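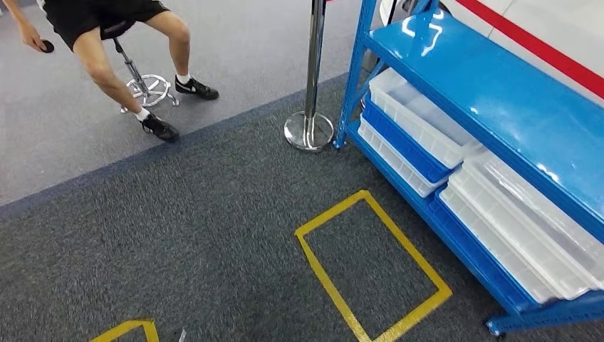 Two Carpets, One Room: The Furnishing Manager at Clorkham on Floors, Stools and Tape

When the Clorkham learning center reopened its ground-floor activity room in March, most visitors remarked on the new lighting. The center's furnishing manager would have preferred them to look down. In an interview conducted for the staff bulletin, the manager, who has overseen interiors at the center through two renovations, described the floor as the part of the building that receives the most use and the least attention.

"People choose a chair, and they choose a paint color," the manager said. "Then they ask us what is left in the budget for the carpet. We asked for the order to be reversed this time."

The activity room now has two carpets. A light gray marks the area intended for sitting and conversation, and a darker charcoal covers the part where groups stand, move about and set out materials. A narrow blue-gray strip runs between them on a diagonal. The original plan, prepared by the design firm Indmont, had placed the division parallel to the wall.

"The straight line gave us a corridor that no group could have used," the manager said. "On the diagonal, the light area opens out and the dark area keeps its depth. Indmont redrew it within the week, and I give them credit for that."

The room measures 1000 square feet, and the manager acknowledged that some instructors had asked for a partition instead. The request was considered and declined. A change of color, in the manager's view, tells people where one activity stops and another begins, and it can be crossed with a cart.

The darker carpet was selected from samples supplied by Moreira. Its fine speckle and loop texture were deciding factors. "A plain dark carpet shows every thread and crumb," the manager said. "With a speckle, the room still looks presentable at four in the afternoon. The light gray requires more care, and we knew that when we bought it." Flooring and installation together came to 2824 dollars, against an allowance of 3000.

Seating was a longer discussion. The center had used fixed chairs in the room for many years, and they were dragged from place to place. Rolling stools were brought in on trial, with a gas-lift column, a chrome footrest ring and a star-shaped base on small casters.

"The ring matters more than the seat," the manager said. "A tall person puts both feet on the floor and is comfortable. A shorter person at the same table needs somewhere to rest the feet, or they slide forward all afternoon." The manager added that staff are asked to check the casters monthly and to remove any thread wound around the axles, a task that takes a few minutes and is easily put off.

Asked whether casters and carpet are a sensible combination, the manager was cautious. Low loop carpet has given little trouble so far, but the border strip has to lie flat. "If an edge lifts, a stool will find it before we do. We walk that strip every morning — it is the first thing on the opening sheet."

Yellow floor tape is also in use, laid out in a rectangle on the dark carpet. The manager regards tape as a working tool and does not object to it, provided that it is applied to a clean surface and replaced before the edges begin to curl. Residue is treated with a mild cleaner from Lanska, tested first on an offcut. Over 241 offcuts and sample squares are kept in the supply room, including several from the earlier renovation.

"Tape lets an instructor try an arrangement for a month and then change it," the manager said. "I would not want it woven into the carpet. Groups want different things from a floor."

The second activity room is next on the schedule. The manager expects to keep the charcoal carpet and is still comparing lighter grays, with samples on the floor by the east door, where staff are invited to walk on them.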